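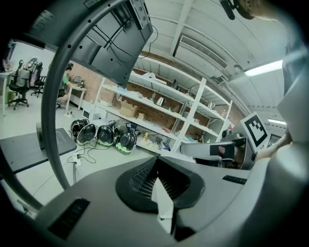
3. Storage in the shared workroom

3.1 The room and its use

The study was carried out in a shared workroom on the ground floor of the Lomby building. The room is used by several groups during the same week, and no group has its own cupboard. Everything that is not fixed to a desk is therefore kept either on the open metal shelving along the brick wall or on the floor. We chose this room from the three rooms that Anora offered us, for the reason that its users had already complained, in the survey of August, that they lose time when they look for small items.

The shelving is tall and white and has no doors. This matters for our question. In a closed cupboard the user remembers a place, but on an open shelf the user mostly scans with the eyes, and the result depends on what stands beside the item and at which height. Cardboard boxes, metal containers and small colored things share the same unit. When we asked the users to explain the order of the shelves, most of them gave a rule ("small things at the bottom"), but the rules of different users did not agree with each other.

3.2 Floor storage

We call "floor storage" any object which is put down on the floor with the intention of leaving it there until its next use. This is different from an object that was dropped or forgotten. In practice the difference is not always easy to decide, and two coders worked separately on the same material. They agreed on 84 of the 100 placements in the sample. The remaining cases were discussed until one label could be accepted by both coders.

The black rounded objects, which resemble helmets, belong clearly to this class. Four of them can be seen in a row on the floor in front of the shelving in Figure 3. Users told us that this class of object is too wide for the depth of the shelf when boxes are already on it, and that it rolls if it is placed at an angle. A row on the floor is then a reasonable answer. It needs no label, and a gap in the row can be noticed from the door.

Figure 3. Floor storage in the Lomby workroom: rounded black objects placed in rows, in front of the metal shelving (first view) and along the base of a glass panel (second view).
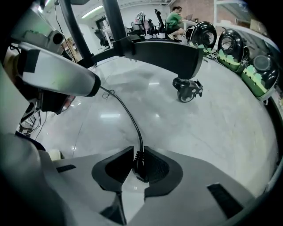 The rows were formed along something straight in most of the cases that we coded. The base of a wall, the foot of a shelf or the lower edge of a panel gives a line, and the users follow this line even if they were not told to do so. The same tendency was reported by us for the Cheon site, where the objects were crates and the line was a painted mark. We think that the line does two things. It lets the user put an object down without choosing a position, and it keeps the walking area in the middle of the floor free.

A second point concerns chairs. Office chairs on casters share the floor with the stored objects, and they are moved many times during a day. In the interviews, users said that a chair is pushed back without looking, so a row that is too close to a desk will be touched and will lose its shape. For this reason we measured the distance from each row to the nearest desk. Rows with a distance of less than 30 cm were seldom still straight at the end of the day. We did not measure the distance to the chairs themselves, as their position is not stable.

3.3 Comparison with shelf placements

Shelf placements were coded with the same scheme, but the level of the shelf was added. The lowest level received mostly small items of mixed kind. The users described this level as the place for things "without a home", and they were least sure about its contents. It is the level where the Fostano labels were tried first, and also where the labels were ignored most often.

It should be noted that the users did not see floor storage as disorder. Several of them called the shelf untidy and the floor tidy, although the floor had no labels at all. We return to this difference in Section 5, after the results of the search task are given.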